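Two floors of software: my February visit to Rullotberg

I had been trying to get into Rullotberg for most of a year, and in February it finally worked out. They do one visitor afternoon each season, with 28 places, and the sign-up sheet fills before most people have had their coffee. A friend at Weltside forwarded me the link at seven in the morning and I typed my name so fast that I spelled it wrong. My badge said "Hanah" all afternoon. I kept it.

If you only know the name from conference slides: Rullotberg is a small company above a bicycle wholesaler, two floors up a staircase that is much too narrow for the hardware they carry up it. What they make is software. They buy arms, they buy cameras, and then they write everything that sits between the two – the perception, the grasp planning, the motion control, and (this turned out to be my favorite part) a whole pile of tooling that customers never see.

Coffee started at one thirty. At two Marijke Van Dijk clapped her hands and split us into three groups, and mine began upstairs with perception.

Perception, or the tray problem

Lotte Aerts leads this team and talks at the speed of somebody who has far too much to show in 40 minutes. She started with a box of household junk and a question: where does one thing stop and the next one start? For a mug on a bare table that is easy. For a shallow tray with a sponge leaning on a towel leaning on a box, it is a lovely mess, and most of her team's work goes into the mess.

Their pipeline gives every pixel a guess about which object it belongs to, and also a number for how sure it is about the guess. Lotte had the second part up on a big screen as a heat map, dark where the model was confident and bright where it wasn't. She dropped a towel next to a sponge of nearly the same color and a bright line lit up along the place where they touched. Then she nudged the sponge with a pen, the two shapes moved differently, and the line faded. I may have made a noise. That is how the planner uses it, too: when the uncertainty is high, it is allowed to choose a small push before it commits to a grasp.

Somebody asked about soft things, and she laughed. Drawstring bags are her personal enemy. A bag has no fixed shape, the strings lie wherever they like, and thin strings vanish from the depth data almost completely. For those they lean on the color image and treat depth as a hint. Patterned fabric is hard in its own way, because a strong print breaks the object up into blobs that look like separate things. A patterned tablecloth does the same to the background. Early versions of the model, she said, tried to pick up printed fruit with great determination.

She was also very open about what still fails. Clear plastic is bad. Shiny bags are bad. Phone screens are odd, because whatever is showing on them gets read as an object until the labeling catches up.

Planning, with a lot of arguing

Down one flight, Jelle Prins had the planning demo, and it was my group's loudest stop. The planner is called Cervantes. I asked why, and Jelle said the first version spent a lot of time attacking things that weren't there.

Cervantes takes the output of Lotte's models and proposes 200 grasps for each object. Most of those get thrown out almost at once: the fingers would hit a neighbor, the wrist would have to bend in a way it can't, the approach goes straight through the wall of the tray. What survives is scored, and the scoring is where the team argues. Is a firm grasp on the edge of a box better than a weaker one nearer its middle? How much should it cost to disturb the thing next door? Jelle had put sliders on the screen for these weights and let us play with them, which was a dangerous thing to do with a group of engineers. Within five minutes two people were having a real disagreement about towels.

The part I will be stealing for my own work is the way they handle plans that go stale. On most systems I have used, the robot looks, thinks, moves, and then looks again. Cervantes keeps its best few candidates alive while the arm is already moving and re-scores them with every new image. If the object rolls or slumps, the arm bends over to the second choice without stopping. Jelle showed this with a ball of yarn on a slightly tilted board. He let go of the yarn, the arm set off for where it had been, and then curved gently after it. Our whole group said "oh" at the same moment.

It missed on the next try, by the way, and the yarn ended up under a cabinet. Jelle fished it out with a ruler and carried on.

Control, for those who like graphs

I like graphs. Atif Jatoi had six of them on one monitor, and I could have stayed there until dinner.

His job is the last few inches. Once the fingers are close, the planner steps back and a controller takes over that cares mostly about force and about how far open the fingers are. He had us squeeze a sensor pad ourselves and watch our own curves next to the robot's. Human hands, it seems, overshoot a bit and then relax. Mine overshot a lot. The earlier controller closed at one steady speed until it hit a limit, which was fine for boxes and rough on anything squishy. The new one slows down when the force starts to climb and looks at the slope: steep means hard, shallow means soft, and it picks its final grip from that.

The loop runs 1,000 times a second on its own small computer. The camera side is much slower, so a good part of Atif's week goes into time stamps. If an image and a finger position are labeled as the same moment and they aren't, the software learns that sponges close before you touch them. He has a script that looks for exactly this. It lines up visible finger motion with the recorded opening and complains when they drift apart. It's simple, it's ugly (his word), and it has caught more trouble than anything else he has written.

The tooling nobody applies for

Wim De Graaf got the last slot, after the cookies, and opened by saying that no one has ever applied to Rullotberg hoping to work on the replay viewer. I would apply tomorrow.

The learned parts of the system start with people doing the task themselves with hand-held grippers, in ordinary rooms full of ordinary clutter. Every one of those recordings goes through Wim's tools before it gets anywhere near training. The viewer plays the images back with the finger opening and the estimated path of the gripper underneath, all on one timeline, and you can drag through it with hardly any lag. There is a key for "flag this," a key for "next contact," and a wonderful key that jumps to the next place where the software and the human reviewer disagreed.

He let three of us sit down and review some clips. I got one with a tray of mixed items and found it surprisingly hard to say when the grasp began. Is it when the hand slows down? When the first pad touches? My neighbor and I picked moments that were plainly different, and Wim was delighted, because that disagreement is something the viewer stores. Clips where people disagree are handled separately and not averaged into mush.

He also showed the search. You type "cord" or "towel near box" and get back stills from the recordings, sorted by how well they match. A hundred results came up for "towel" on the first page alone – it says 100 at the top, and then a little arrow for more. When one of the customers, Bollonus, reported trouble with stretchy cords last fall, Wim's team could pull out similar clips the same afternoon and see whether the model had ever met anything like it. It had met very few. So they went and recorded more, and the next release handled them better. I love that this was a search box fixing a robot.

Questions and odds and ends

The closing questions ran long. A student from my group asked whether they would release the viewer. Wim looked at Marijke, Marijke looked at the ceiling, and the answer was "parts of it, when the install takes fewer than nine steps." Someone else wanted to know if simulation would replace the recordings. Lotte thinks not soon for soft goods, Jelle thinks sooner than Lotte does, and I got the feeling they have had that talk before.

Practical notes, if you want to go: the next afternoon is in spring, sign-up is by email list, and you should eat lunch first. The stairs are steep and there is no elevator, though Marijke says she will bring the downstairs demos to the street-level meeting room if you ask ahead. Bags stay in the lobby. Ask Atif about his graphs, and leave time for it.

I've already rewritten my own time stamp check. It found two bad recordings on its first evening. 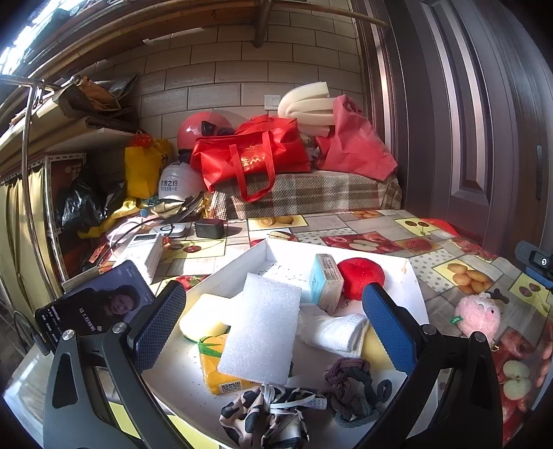

Gripper pads over a mixed tray: sponges, a towel, elastic cord and a drawstring pouch.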